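Search this guide
Enter a keyword
Go

Wekside Path Kit - Set-up and Care Guide
Section 4: Laying and finishing the gravel surface

Read section 3 (edging and pegs) before you begin. The edging must be fixed along its full length before any stone is tipped.

4.1 Before you start

1. Check that the ground between the edging strips is firm. Fill soft spots with sub-base and tread them down.
2. Clear grass, roots and loose soil from the inside face of both strips.
3. Lay the membrane with the printed side up. Overlap the joins by 90 mm and pin them.
4. Measure the width between the strips at several points. Pull in or ease out the pegs wherever it varies.

NOTE: One bulk bag of Rana grey mix weighs 700 kg. Have it set down on boards, as close to the path as the lorry can get.

CAUTION: Do not tip a full bag against the edging. The weight can push the strip out of line, and it is slow work to put back.

4.2 Spreading the stone

1. Start at the far end and work back towards the bag.
2. Barrow the stone in and drop it in small heaps along the middle.
3. Rake each heap outwards to both strips. Keep the finished level just under the top of the edging.
4. Roll or tread the surface, then top up any hollows.
5. Sweep stray stones off the grass before the next cut. A mower will throw them.
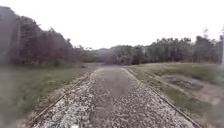
Section author
Path surfaces and edging, Haltgate technical desk
Last revised 15th November

4.3 The middle of the path

On a long straight path the middle and the edges do not stay alike. The centre packs down into a darker, smoother strip with fewer pale stones showing, while the looser gravel lies to either side. This is ordinary wear and needs attention only if water stands on it.

1. Loosen the centre with a stiff rake, no deeper than the stone itself.
2. Draw gravel in from both sides.
3. Where mud has worked up, lift the dirty stone out and replace it with fresh.
4. Roll again, 2 passes in each direction.

4.4 Edging and verges

Gravel and grass will both creep over a low edging strip and hide parts of it. Look along the line from one end each January - a bow or a lifted length shows up best that way.

1. Brush stone back off the top of the strip.
2. Trim the grass with long-handled shears. Do not use a spade hard against the edging.
3. Press down any lifted length and drive in a new peg (part 2610).

NOTE: A narrow margin of bare soil between grass and edging may be left as it is. If you would rather have grass up to the strip, rake the soil, sow Jatuvholm verge seed and keep off it until the first cut.

2 comments
Share this page 90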